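# Nerngate's "new era," four games in
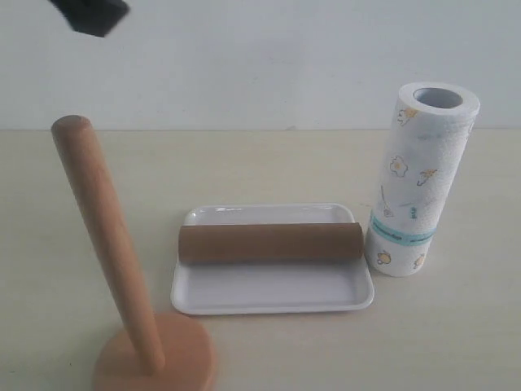 Is the switch to a back three working? I don't see it. Nerngate have conceded first in all 4 matches, and Brisard walked through the middle twice before halftime.

The club keeps pointing to the gate of 3,016 on opening day – fine, but the sun was out and it was Mollah, who bring 300 fans anywhere. The midweek crowd was 567. Ask me again in December, when we've played somebody away in the rain.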